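Workshop notebook, card and counter store
Entry dated 12/21/24
Kept by Nahom Gudeta, for the file and for colleagues on the next rota

Purpose of this entry. To record the sorting and casing of the playing and marker cards returned from the Lendholm reading room, the condition of the cases, and the care of the stone-topped table on which the work is now done. The previous entry on this subject was made in April and should be read together with this one, as several of the instructions given there are changed below.

1. Stock received

The return from Lendholm came in one carton, with the delivery note inside the lid. The note gives 442 cards. My own count, made twice, gives 442 also, and the note has been signed and placed in the blue folder. Of these, 168 are plain colour cards used as markers and dividers, and the remainder are playing cards, which are to be made up into full packs before they are cased.

The plain cards had been put back without regard to colour. Colleagues at Lendholm have been asked to keep them apart in future, and have agreed to do so from the next loan. In the meantime the sorting falls to us, and the time should be allowed for in the rota. I allowed one morning and needed most of the afternoon as well.

Cards with a split corner, a crease across the face or a mark that shows from the back are withdrawn. There were 15 of these, all playing cards. They have been put in an envelope marked "Lendholm, withdrawn" and are not to be used to make up short packs, even for a single evening. The matter was raised in April after a marked card found its way into a pack sent to Kirberg, and I would ask that it does not arise a second time.

2. Cases

The cases in use are of two patterns. The older pattern, from Shimada, has a loose lid and holds one pack. The newer pattern, from Milirport, has two compartments and is the one we intend to keep. I set out below how the newer pattern is to be filled, as the practice has varied between colleagues.

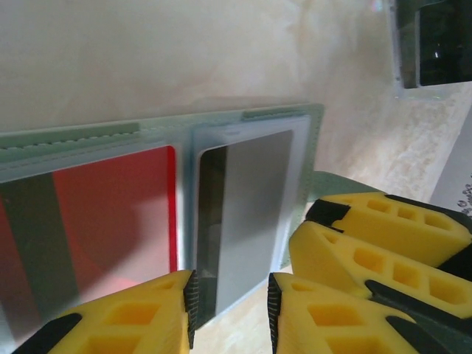

The two-compartment case is to be loaded with one colour to each side, and the colours are not to be mixed within a compartment. The cards should be squared on the table first and lowered in together. The green plastic is frosted but lets enough through for a red card on one side and a grey one on the other to be told apart at a glance, and for this reason no paper label is to be stuck to the face of the case. Labels placed there last winter left a residue that took a good deal of rubbing to remove, and they hid the very thing that one wishes to see. Where a label is wanted, it goes on the shelf edge.

Red and grey are the pair asked for most often, and should be made up first. Other pairs may be made up as they are requested. Where one colour runs short, the compartment is filled as far as the stock allows and the shortfall written in the loans book. It is not to be filled with cards of a near shade. Maroon has been passed off as red before now, and the borrower noticed.

A compartment should never be packed so full that the cards must be pushed home with the thumb. Three of the Milirport cases have had to be set aside for this fault, the plastic having whitened at a corner. They will serve for counters, which weigh little, and have been moved to the lower shelf.

Cases are wiped inside and out with a barely damp cloth and left open until dry. Spirit is not to be used. I tried it on one of the spoiled cases, on the inner face where it would not matter, and the surface became cloudy and slightly tacky to the touch. The result is recorded here so that the trial need not be repeated.

3. Order of work

The order that served best was as follows, and I propose that it be adopted.

First, separate the plain cards from the playing cards and clear the latter away entirely.
Second, sort the plain cards by colour, face up, in good light.
Third, inspect each colour for damage. The grey cards want most attention, as scuffs are harder to find on them.
Fourth, wipe the cases and let them dry.
Fifth, fill, close and shelve. Enter the number of cases in the loans book before leaving the room.

I began by inspecting and sorting together and found that I did neither properly. Two creased cards went through into the finished piles and were caught only when the piles were squared. They are included in the figure given under 1.

4. The table

The work has been moved from the bench to the stone-topped table. The bench remains suitable for repairs and for gluing, but its surface catches the edge of a card, and a card once lifted by a splinter is seldom flat again. The stone does not have this defect. Cards slide on it readily, perhaps more readily than one would like, and a pile that has not been squared will spread if it is knocked.

There is one practical drawback. The pale plastic of the cases does not stand out well against a pale table, and I twice put an elbow on a case I had overlooked. A sheet of dark felt laid at one end, on which all the cases are kept while work is going on, would deal with this. I have asked for a piece to be cut from the roll in the stationery cupboard.

The care of the stone is set out here because it has not been written down before. Dust it with a dry cloth before work and again after. Marks are removed with warm water and a little plain soap, and the surface dried at once. Vinegar, lemon and bathroom cleaners are forbidden without exception. Cups are not to be set down on it, with or without a saucer. The tea tray stays by the door.
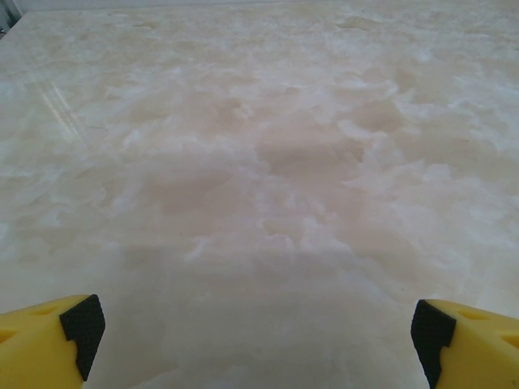
Felt pads should be put beneath the card cutter and the tape dispenser whenever they are brought across from the bench, and neither is to be dragged. The knife is not to be used on the table at all, even with a cutting mat beneath it. Anything that needs trimming goes back to the bench.

Any new mark noticed on the surface should be entered in this book on the day it is found, with its distance from the nearest corner, so that we may know whether it is growing. Colleagues should first pass a dry cloth over the place. Fibres from the dusters are easily taken for scratches, and one such entry in April had to be struck out.

The lighting over the table is adequate for sorting but gives some glare when one is seated. I found it easier to stand for the inspection and to tilt each card slightly towards me. A colleague who prefers to sit may wish to try the other side of the table before asking for the lamps to be moved — the request has been made and refused already.

5. Loans outstanding

Kirberg has asked for red and grey cases for its spring tournament and would like them by April. The request is reasonable and I see no difficulty in meeting it, provided that the Lendholm cards are all shelved beforehand. The cases should travel upright in a lined box, with a folded cloth on top. The last box went out with no lining and two lids arrived cracked.

Shimada has confirmed that the older pattern of case will not be made again. Those we hold may be used until they fail, and should be kept for loans within the building. No further order will be placed.

A reply is awaited from Milirport on the price of separate lids. If lids may be bought on their own, the cracked ones from the Kirberg box can be replaced and the bodies kept. I have written once and will write again in the new year.

6. Matters left open

The playing cards have been separated but not yet made up into packs. They are in the carton, under the bench, with a sheet of paper between suits. Please do not lift the carton by its flaps, as the tape has given way on one side.

The felt has not yet been cut.

The loans book has four pages remaining. A new one is in the drawer and should be ruled in the same columns as the old, with the addition of a column for shortfalls.

N. Gudeta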